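Frequently asked questions: the Gorard leadership weekend

We get the same questions every year once the June program goes up, so the answers are collected on this page. If yours is missing, write to the office.

Who is the weekend for?

Anyone 16 or older who wants to speak up for mothers and unborn children in their own town. Most people who come are students or in their first job. You don't need to belong to a church or a party.

Do I need experience in public speaking?

No. The first session starts with how to introduce yourself at a city council meeting and keep within your time. People who have done this before can go straight to the Elix group, which works on longer testimony and on answering hostile questions.

What does it cost?

The fee covers meals, a shared room and the printed course book. We keep a fund of $3,000 for people who can't pay all of it. The most we give one person is $300. Ask for it on the registration form. You won't be asked for bank statements.

Can I bring my baby?

Yes. Babies and toddlers are welcome in every session, and a quiet room is open next to the main hall. There are 2 cribs in it. Please tell us ahead of time if you need one overnight.

Will there be protesters?

There may be. The Tóth Hall staff know we are coming, and the front doors are staffed from the time registration opens. Please don't argue with anyone on the sidewalk. Walk in, show your name badge and go on with your day. If someone follows or films you and it bothers you, tell whoever is on the door.

Why isn't the full address on the website?

We send it by email once you have registered. Please don't post it.

What happens on the service afternoon?

Everyone spends it at Kavlow House, which gives a place to live to pregnant women and new mothers who have nowhere else to go. Jobs include sorting baby clothes, yard work, cooking and cleaning. Residents' rooms are off limits, and photos of residents or their children are not allowed.

Are the cleaning jobs hard?

They are ordinary housework. Wear clothes you can get dirty.
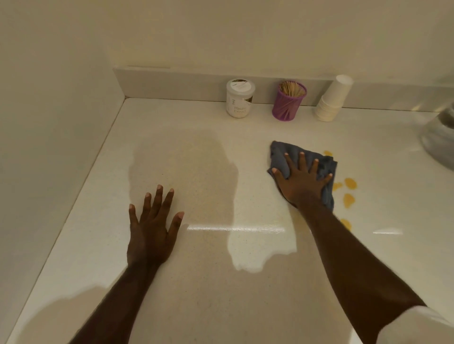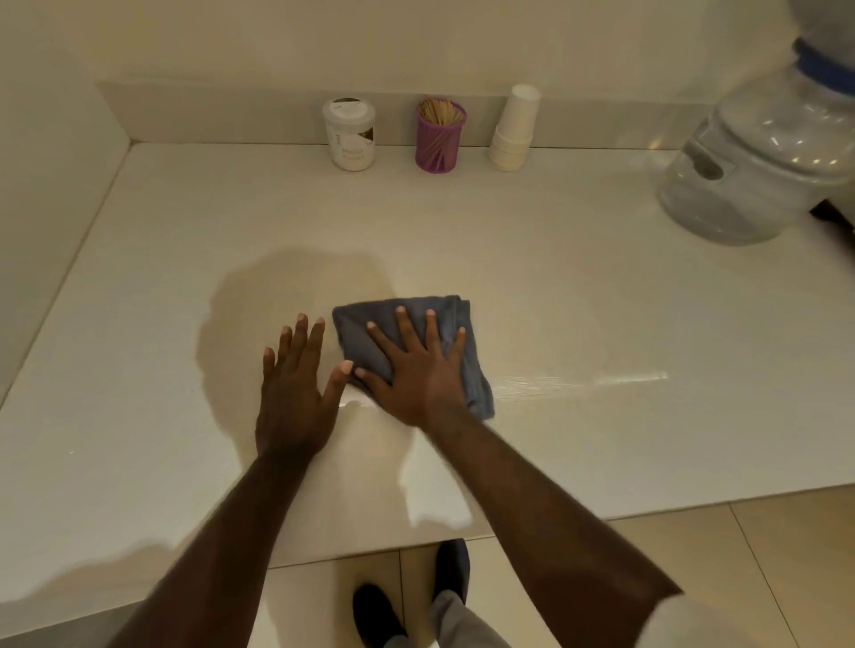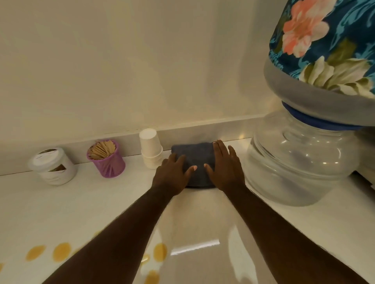 Can I skip the service afternoon?

You can, but we would like you to come. If your health makes it difficult, there is sitting-down work such as addressing envelopes.

Do you support a candidate?

No. Speakers may talk about bills and how they voted on them, but campaign literature can't be handed out in the hall.

Who runs the mentoring program?

Hammad Marwat matches each new person with a mentor after the weekend. The two of you talk by phone once a month for as long as you both want to. If the match doesn't suit you, write to him and he will find you someone else.

What if I have to cancel?

Let us know up to 2 weeks before and you get the full fee back. After that we can move your place to next year or give it to a friend, but we can't return the money.

Contact the office | Copyright Gorard Leadership Weekend | Back to top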